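How Do Stitches Work?

Have you ever had stitches? I have! I was seven, I fell off my bike one July, and I got a cut on my chin that wouldn't stay shut by itself. My aunt Florence held my hand the whole time and I squeezed it so hard she still brings it up.

So what is a stitch? It's a loop of thread that holds two sides of a cut close together while your body does the slow work of healing. Doctors have a special name for the thread. They call it a suture (say it like this: SOO-cher).

If you've ever sewn on a button, you know some of this already. But buttons get one long thread that goes in and out, in and out. Doctors often make one stitch, tie a knot, snip, and start over. That way, if one knot comes loose, the others keep holding on!

Now for my favorite part – the knots. Fingers are pretty big next to a tiny cut, so the tying is often done with skinny metal tools. You wrap the thread around one tool, grab the loose end in its jaws, and pull it through the loop. Then you do it again the other way so the knot won't slip. 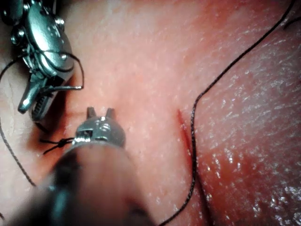
Black thread looped around a metal tool, with a small tied knot nearby.

See the narrow reddish cut? And the little tails sticking out of the knot? Tails get left on purpose. Snip too close and the knot can wiggle itself undone.

Want to try? Get a shoelace and a big wooden spoon. Wrap the lace around the handle, pinch the end, and slide the loop off over your fingers. My first 20 tries were a tangled mess, and my friend Manon got it in 2. (I was only a bit jealous.)

What happens to stitches later? Some kinds melt away inside your body all on their own. Others get snipped and pulled out by a doctor or nurse once the skin has closed. Mine tickled coming out, and I got to pick a sticker.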